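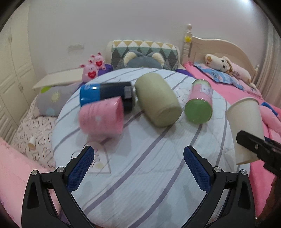

# Sleep and noise in shared student housing

Module report, second year
Vidar Amundsen
10 March 2024

## Background

I live in Plirkomell, a block of student flats beside a main road. Several people on my floor complained last autumn that they slept badly, and most of them blamed the traffic. I wanted to find out whether the road was really the main problem or whether the noise came from inside the building. The block is useful for this because half the bedrooms face the road and half face the courtyard, and otherwise the rooms are the same size and have the same windows.

## Method

I asked 10 residents to keep a sleep diary for two weeks. Five had rooms on the road side and five on the courtyard side. Each morning they wrote down when they went to bed, when they thought they fell asleep, how many times they woke and what woke them. If they didn't know what had woken them they left the last column blank.

I also borrowed a sound level meter from the department and left it on the bedside table in my own room (road side) and then in a room on the courtyard side, for three nights each. The meter saved one reading a minute. After I took out the readings from when the occupant was still up, there were 1,868 left to work with.

The diaries were paper, which was a mistake. Two people filled in several days at once and I had to ask them which entries they were sure about. I left out the ones they weren't.

## Results

The diaries recorded 414 wakings with a cause written next to them. The commonest cause on both sides of the building was doors. The flat doors have closers that pull them shut hard, and the sound carries through the wall to the nearest two bedrooms. Voices in the corridor came second. Traffic was third on the road side and was hardly mentioned on the courtyard side.

The meter readings looked different. The road side was louder on average for the whole night, but the level was steady and changed little from minute to minute. The courtyard side was quieter, with short peaks between midnight and two. I checked some of these against the diary of the person in that room, and most matched a waking put down to a door.

People on the road side did take longer to fall asleep. They also kept their windows shut, and three of them wrote that the room was too warm. I had no thermometer in the rooms, so I can't separate heat from noise here.

## Problems with the study

The group was small and they were all people I know. They also knew what the project was about, so they may have paid more attention to noise than usual. The meter was only in two rooms. One of the diary weeks had a deadline in it for the engineering students, and their bedtimes in that week were much later.

## What I would do next

I would repeat the diaries in May, when windows are open at night, and put a meter and a thermometer in every room taking part. I have sent the section on door closers to the housing office and asked if the ones on our floor can be adjusted. They have logged it but haven't given a date.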